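Utensil caddy

Print
E-mail

A utensil caddy (also utensil holder, cutlery drainer or chopstick stand) is an upright container in which spoons, chopsticks, ladles and other long-handled tools are kept between washing and use. It is one of the humblest things in a kitchen and one of the most varied! Caddies are made in plastic, stoneware, bamboo, wire and enameled steel, and almost every household that owns one has its own firm way of filling it.

Construction

The usual caddy is a box or cylinder a little shorter than the tools it holds, so that the handles or bowls stand clear of the rim and can be picked out quickly. Drainer types have holes or slots in the walls, and many sit on a separate tray that catches the drips. The tray is the part that most often goes missing, and a caddy without one will leave a ring on a wooden shelf within a week.

Inside, the space may be open or divided. An open caddy takes big ladles and spatulas happily but lets thin things slide to the bottom and lie at a slant. Dividers cure this. A narrow section keeps chopsticks standing, while a wider one takes soup spoons without the bowls locking together (anyone who has pulled out one spoon and got four knows the trouble). Some makers add a mesh floor so that chopstick tips don't poke through the drain holes.

An ordinary plastic caddy such as the Plitus two-section weighs 200 grams empty. Loaded for a family kitchen it comes to 800 grams, nearly all of it above the middle, which explains the wide feet on the better models. The stoneware Seok jar weighs 900 grams before anything goes in, and its owners are devoted to it: it simply does not tip.

History

Jars for spoons are old, and were seldom written about. A household list from Kimstead, dated 1697, has the entry "one pott for spoones, crackt," which local writers have quoted with great affection ever since. The hanging wall box was long the main rival of the jar, especially in small kitchens with no counter to spare. Molded plastic brought the perforated sides and lift-out trays that are now common, and the countertop caddy spread quickly from there.

Chopstick baskets followed their own path. Tall, narrow and well aired, they were meant for drying first and storage second, and the modern divided caddy borrows as much from them as from the spoon jar.

Filling and sorting

The big question is which way up. Handles down lets the eating end dry in open air; handles up keeps fingers off it. Spoons and forks are placed both ways, and the argument is unlikely ever to end. Chopsticks are nearly always stood with the tips up, paired by length before they go in.

Sorting is easiest on a table. The whole lot is tipped out, pairs are matched, odd sticks are put to one side, and the spoons go back last. A cloth under the pile stops round handles from rolling and makes the job pleasantly quiet. It is a first-rate task for children, who tend to be much stricter about matching than adults are.

Care

Plastic caddies can be washed by hand in warm soapy water with a bottle brush, which reaches the corners of the dividers. The tray should be emptied daily. Wooden and bamboo tools need to be dry all the way through before they are packed close together. In Stunmont the yearly kitchen turnout falls in July, and new chopsticks are bought then.

See also: dish rack, chopstick rest, spoon jar
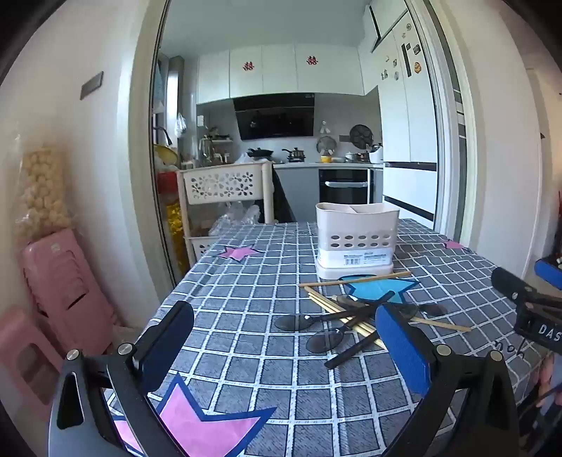

Spoons and chopsticks on a checked tablecloth, with a white caddy behind them.

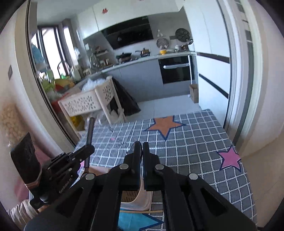
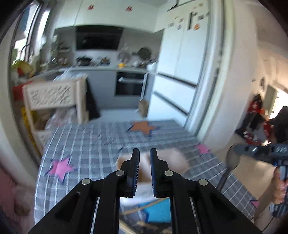

Woo-jin Sung writes that the section on sorting should say more about odd chopsticks: "We never throw the single ones out. They stir paint, prop up tomato seedlings and clear the drain holes in the caddy itself, and I would keep a separate slot for them if I had one to spare."

Print
E-mail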